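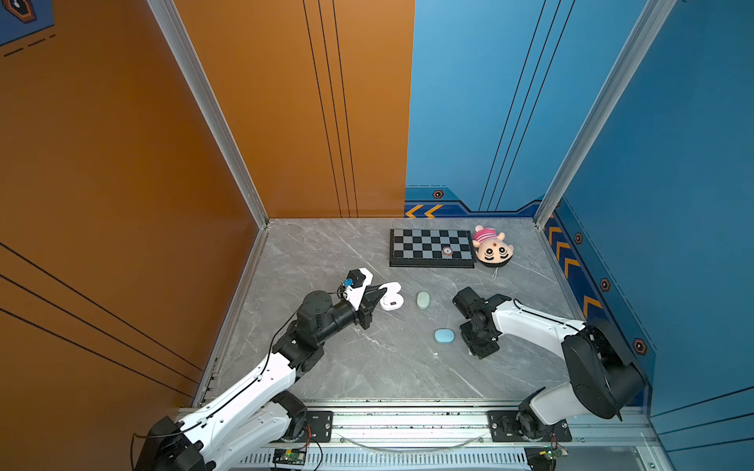

Salamatu Amissah sorts other people's small belongings for a living. Her firm, Agbeko, is based in Jullamdale and takes in the contents of drawers, shelves and toy boxes when a household is being reduced in size. Large furniture goes elsewhere. What reaches her is mixed: a chessboard with a soft toy beside it, two rounded pieces shaped like bars of soap, one pale green and one light blue, and a white item with a small purple label. She spoke to us on 18 Jan 2014 about how such a mixture is put in order.

The first pass, she says, is by surface. "Hard, soft, and anything that might leave a residue. Soap goes in the third group, and so does anything I think is soap until I have checked it. Residue transfers to fabric within a day if the box is warm."

Each group is then divided by whether the item belongs to a set. Boards are a common difficulty. They arrive without their pieces more often than with them, and Amissah does not hold a board back on that account. It is measured across the squares, the figure is written on a tag, and the tag is tied through the hinge or taped underneath. If pieces turn up in a later box they can be matched by base width. "A piece should fill most of its square. If it looks lost on the board it came from some other board."

Boards are stored flat. She does not stand them on edge, as a framed board will bow over a summer, and she lost 2 that way in June.

Soft toys are brushed, checked along the seams and laid on their backs in a shallow tray. Amissah dislikes deep bins. The weight of the upper layers flattens faces and the stripes on knitted bodies pull out of line. Her trays, made by Imora, hold a single layer, and the shelving takes 332 of them when full.

Kenneth Umali, who keeps the records, uses a card system named Karna after an earlier stock book. Each card has 3 fields: group, set and condition. Colour was dropped. "Two people will write green and blue for the same object," he says. "Condition they mostly agree on."

He puts the number of cards at present in use at 2000. A card is withdrawn when the item leaves and is not reissued.

Asked which items take longest, both gave the same answer: small round ones with a face or dial. They may be a clock, a badge, a lid or part of a game, and the back has to be looked at before any card is written. Amissah keeps a separate tray for them by the window. Umali would prefer that it were emptied every week. At present it is emptied when it is full.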